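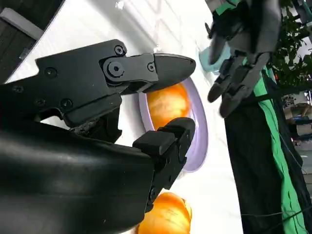 Setting a place, the slow way: a gripper at work over a plate.

Home | Local | Tech | Opinion

By Magdolna Fülöp
November 3, 2022

Can a robot clear your table yet? I went to the Clevevent show to find out (and, okay, for the snacks), and my answer is sort of!

Tustov was running its table demo, and I stood there way longer than I meant to. Moving stuff on and off a plate sounds like nothing until you watch a machine try it. 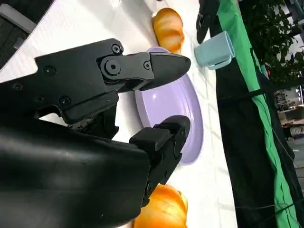
My four-year-old does this faster, mostly by throwing things. Csaba Vincze from Tustov told me the team logged 2000 practice tries in October, and round shapes still give them the most grief. Dishes with real sauce on them? Next year, maybe. I'd settle for the mugs.

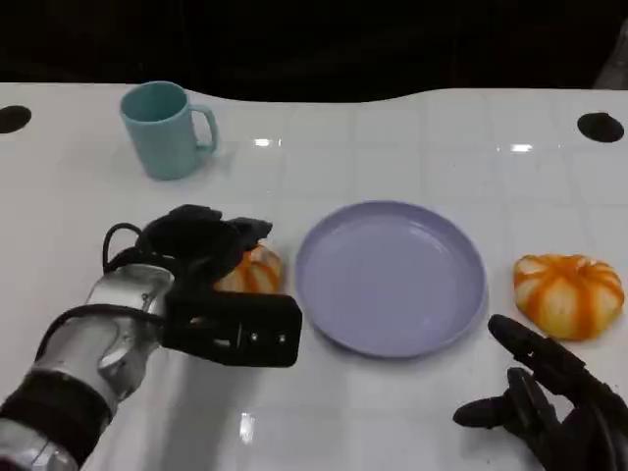
Hagos Lencho thinks shops will get there before kitchens do, and he'd trust a machine to restock a shelf today but wouldn't let one near his good plates.

I'm with him on the plates. The show runs through Sunday, doors at 5.

921 shares | Comments (5)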